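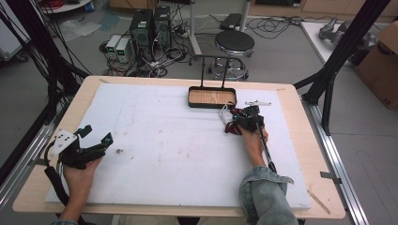

Ashley Haslam says the library in Erkonstead should have stayed open until 8 p.m. years ago, and she told me so before I'd even gotten my coat off. I'd only stopped in to return two cookbooks (overdue, sorry) and ask about the new evening hours, and I ended up staying for most of an hour.

So, the news. Starting in May the Semeniuk branch library will stay open late two evenings a week, after the town vote came in at 2,136 in favor. There are 2,450 active card holders at the branch, so that's a lot of people who wanted to be able to pick up a book after work! I was one of them. I get off at 5:30, the doors have always closed at 6, and if the bridge is backed up I can forget it.

The late hours come with a small pile of other changes. The reading room upstairs gets its lamps back, the ones that have been sitting in storage since the ceiling was redone. Holds will move to the shelf by the front door so you can grab and go. And the Dovitz Street parking lot will be free after 5, which I've been asking for in this column since forever.

There's a dress-up night to kick things off, with a bookish costume contest for kids and grown-ups both. Last time they tried one of these they had 51 people show up and ran out of cider before the judging, so this year they've ordered more. I'm going as a detective, mostly because I already own the coat. 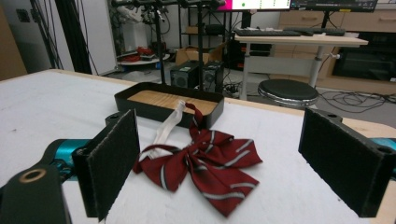
A red bow tie. The costume contest is open to all ages.

Ashley's one complaint is the bus. The last number 4 leaves the library stop at 7:40, and that's no help if you want to stay until closing. She's been writing to Jornuven, the company that runs the route, and she showed me the letter she got back, which was polite and didn't say much. They're "reviewing the evening schedule." I called them too and got pretty much the same answer from a very nice man who put me on hold twice. I'll keep trying.

As for the cost, the branch is paying for the extra hours out of what it saved on the new furnace, so there's no change to anybody's taxes this year. Next year is a different budget and they'll have to ask again. I did wonder about staffing, and the front desk told me the shifts are already filled, mostly by people who like having their mornings free.

Story time stays where it is, at 10:30 in the morning. The knitting group is moving to one of the late evenings and has room for nearly 80 if you count the chairs in the hall, though I've never seen more than a dozen of them in there. Bring your own yarn. You can sign up for the costume contest at the front desk or by phone, and the sheet stays out until they run out of lines on it.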